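2026-06-02

Dye bench, Flarkville shop. Notes mostly for Renata and me, Bronisława if she gets back to this before Thursday's wool does.

Iron pot again. Third go at a gray that isn't brown. Used the oak gall liquor from February, the jar with the Witkowska label, smells fine, bit of skin on top, skimmed it off. Iron water is fresh. Tap water in pots one and two, rain barrel water in pot three. Should have done that from the start, the tap here is hard and I keep forgetting how much it pushes everything.

Weights first so I don't lose them. Dry wool 810 g total, all from the Nostine fleece, scoured last week. Split across the three pots, even as the kitchen scale would let me. Gall liquor measured by the same cup each time. Iron added in two doses, not one, as Renata wanted.

Pot one — tap water, iron at the end. Came out a dull mushroom. Not ugly. Not gray either. Streaky where the skein sat on the bottom, my fault, I went to answer the door and it wasn't stirred.

Pot two — tap water, iron first, rinse, then gall. Much darker, went dark fast, like 7 minutes and it was nearly where I wanted to stop. Left it in anyway. Regret. Feels harsh, a bit crunchy between the fingers. Too much iron hanging around in the wool I think. Did a second rinse and it still marked the towel.

Pot three — rain water, iron at the end. This is the one. Proper slate, slightly blue in window light, warmer under the bulb. Even all the way through, no streaks. Handle still soft. Pulled it at 204 minutes by the timer, which sounds silly but the timer was on and I forgot to stop it when I moved the skein to the cooling bucket, so take that as total time in the bath including cooling in the pot.
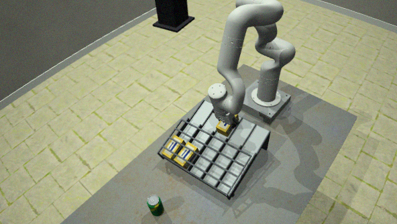

Temperature. Kept it low all the way, never let any of them simmer. The Trovetti burner is much steadier than the old ring, turned it down to the first mark and it just sits there. The old ring would have had it boiling the second I looked away. Want to move pot two's method onto that burner as well before I write it off completly, it was on the old ring today and that may be half the trouble.

Things I would change:

Less iron. Half of what I used, and weigh it properly. I did it by spoon for pot two and that's just lazy.

Strain the gall liquor through cloth. There were bits. You can see them caught in skein one and they leave tiny dark freckles. Combing gets some of them out.

Wet the wool for longer. Overnight if possible. Today was a couple of hours and pot one's skein was still floating in places when it went in.

Label the skeins with something that isn't paper. Paper tag on skein two went to mush. Knots in the tie string would do — one knot, two knots, three.

Dipped a few scraps of the linen in pot three after the wool came out, exhaust bath, nothing left to lose. Pale silver. Lovely, and I don't expect it to last. Pinned half of each scrap under card in the south window, other half open to the light. Check in 6 weeks. Same for a few strands from each skein. Write down the result this time!! The last set sat in that window until the cards fell off and I couldnt tell which was which.

Renata asked whether the gray shifts with washing. Don't know yet. Washed a short length of skein three in the plain soap and it went a touch lighter when dry, no color in the water after the second rinse. Skein two still bleeding. Will try a vinegar rinse on a bit of pot one, although I remember reading that acid can strip iron, so a small bit only.

Left on the bench: gall liquor, enough for one more round at today's strength. Iron water, lid on, top shelf, keep it away from the madder pot please, one drop and all the red goes to mud. That ladle with the bent handle is for iron only now. Tied string on it.

Rain barrel is low. If it doesn't rain, use the jugs from under the stairs but leave me one.

Next: repeat pot three with half iron and strained liquor. If it holds, do the rest of the Nostine fleece in a single bath in the big pot so the color matches across the whole lot. Renata wants enough for a cardigan plus the cuffs, and I'd like to dye it all together, matching later is misery.

Skeins are on the rack by the back door. Don't move two, it drips.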